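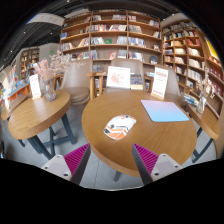

Gashi Brush Works open day, Preluvside

I have wanted to get inside the Gashi works ever since I bought one of their banister brushes at a jumble sale and it outlived two vacuum cleaners. They only open up once a year, in November, and the last couple of times I either had a cold or forgot until the evening before. This year I put it on the kitchen calendar in red pen and booked the train as well, so there was no wriggling out of it.

Preluvside is one of those places you go through on the way to the coast. The station is a platform and a shelter, and you walk down past the allotments, over the footbridge and along the river Drullau for 20 minutes. It's a lovely path when it's dry. It had rained all night, so I arrived at the gate with mud up to my shins and was given a stiff boot brush by a lad in a brown apron before I'd even said hello. Best possible advert, I thought! (I did buy one on the way out. More on that later.)

Getting in

The entrance is through the old cart arch, and you give your name at a hatch that used to be the wages window. You can still see the dip in the stone sill where people rested their elbows on a payday. Tours went off every half hour and I was down for the eleven o'clock one, which gave me time for a cup of tea in the yard and a nosy at the woodpile. They stack the beech outside under a tin roof, with laths between the planks, and a chalk mark on the end of each plank says which month it came in. Some of it has been there for years. A man next to me asked if they minded the spiders and the answer was that the spiders were there first.

Our guide was Selvaraj Kumarasinghe, who has worked at Gashi since he left school and now looks after the pan room. He had a very quiet voice and a very loud factory to talk over, so we all shuffled round him in a clump like penguins. If you go, get near the front. I missed most of the bit on how the firm began, except that it involved a saddler, a quarrel over a horse and a batch of bristle that wasn't paid for.

The wood shop

First stop was where the brush backs are shaped, or the stocks, as I now know to call them. I'd assumed everything would be done on computers by now, and one of the saws is, but the hand brushes still go through a copying lathe that follows a metal pattern hung on the wall behind it. There are patterns for brushes they haven't made in my lifetime. Hat brushes, a brush for cleaning the inside of church organ pipes, a thing like a bent banana for the backs of radiators. Each has a number stamped on it and they still use the numbers instead of names, so somebody will shout across the room for "a box of 2521" and everybody knows it's the long-handled one for dairy churns.

The smell in there is wonderful. Warm beech, a bit like biscuits. The floor is swept every hour (with their own brooms, obviously) and the dust goes into sacks for a woman up the valley who keeps ponies.

What I hadn't understood is how fussy the drilling is. The holes for the bristle don't go straight down, they fan out a little, and they mustn't go right through or meet each other underneath. Selvaraj passed round a stock that had been sawn in half so we could see the holes side by side, all stopping short at the same depth. The woman next to me, who does a lot of upholstery, held on to it for so long that he had to ask for it back.

Bristle, tampico and horsehair

Next came the mixing room, which I would have paid the ticket price for on its own. All the fibres are kept in bundles on slatted shelves and you're allowed to feel everything. Tampico comes from a cactus-looking plant in Mexico and is what you want for a scrubbing brush. Coco fibre is the brown hairy stuff in yard brooms. Horsehair is much softer than I'd imagined, and goat hair softer still, so soft I kept going back to it.

Mixing is what it says. You lay handfuls of different lengths or stiffnesses together and pull them through a row of steel teeth fixed to the bench, over and over, until they are properly blended. We were all invited to have a turn. I gave it ten or so pulls, felt very pleased with myself, and was told kindly that my bundle was "stripy". A girl in front of me, who can't have been more than nine, did hers beautifully and got a round of applause.

The pan room

Right, this was the bit I had come for. Pan work is the really old way of setting bristle. You take a knot of fibre, dip the end in hot pitch from a pan in the middle of the table, wind a bit of twine round it, dip it again and twist it into the hole. Then do the next one. The pan is shared, so the workers sit round it, and in the old days there'd have been tables of them all down the room, with someone reading the newspaper aloud. There is one table left now. They mostly do brooms that way for people who ask for them, and the rest of the range is set by machine or drawn through with wire.

The heat off that pan! I had my good wool coat on and was regretting it. Selvaraj sat down, rolled his cuffs up and did a row while talking about his tomatoes, and never looked at his hands. He says the twist is the whole job. Too little and the knot works loose, too much and you get a cowlick. He learned from a woman who'd sit behind him and pull at his knots with pliers, and anything that came out went back in the pan.

I asked how long it took before his stopped coming out and he said, "I'll let you know."

The drawn brushes are done in the next room along, which is quieter and has the better windows. You fold a little bunch of bristle over a loop of wire and draw it down into the hole from the back, all with one continuous length of wire, then a thin cover is glued and pinned over the lot. If you've a good clothes brush at home with a seam around the edge, that'll be why. I tried this as well. My bunch went in sideways. I am not a natural.

The machine hall

I know I ought to be more of a romantic, but I loved the machine hall too. The filling machines punch a tuft into a hole faster than you can say it, with a noise like someone riffling an enormous pack of cards. On a good week they turn out 3000 brushes in there, which all go down a chute to be trimmed. The trimmer is basically a lawn mower on its back. Everything comes out with a flat top and the operator blows on it, bats it twice on the bench and throws it in a crate.

You have to wear ear defenders and stay behind the yellow line. One chap in our group kept drifting over it and was fetched back by his wife, by the hood.

Lunch

There's a canteen, but it was heaving, so I walked over to the Fatodano on the corner opposite the gate. Small place, steamed-up windows, proper soup. I had leek and potato with a cheese scone and got talking to a couple who had come for the same tour the year before and were back for the pan room alone. They'd brought their own broom to have it looked at. It had been in the family since the husband's grandmother's time and the head had gone a bit lopsided, and apparently Gashi will refill an old stock if the wood is sound. I had no idea! I've thrown away so many brushes.

The pudding was a plum crumble and I won't hear a word against it, though the custard was on the thin side.

The shop

The factory shop is up an outside staircase, and you want to go before the afternoon tours come out, as the seconds go fast. Seconds are in tea chests by the door and most of them have nothing wrong that I could see, perhaps a knot in the handle or a stain that's taken unevenly. I'd promised myself a limit of £20 and I kept to it if you don't count the boot brush. I came home with a vegetable brush, a clothes brush with a slightly wonky cover, a bottle brush for the flask that always smells of old coffee, and a tiny crumb brush for which I have no use at all.

Practical bits, as a few of you have asked before. The stairs are steep and there's no lift, but they do a ground-floor tour if you ring up first. Dogs can come into the yard and no further. Wear flat shoes and something you don't mind smelling of pitch, my scarf is still hanging in the porch. Children are welcome and seemed to have a great time. The last train back is earlier than you'd expect, so check it before you settle in at the Fatodano with a second pot of tea, which I very nearly did.

I've already asked about sending in the old banister brush for refilling. They want a photo of the back and one of the worst corner, and it'll be the new year before they can fit it in.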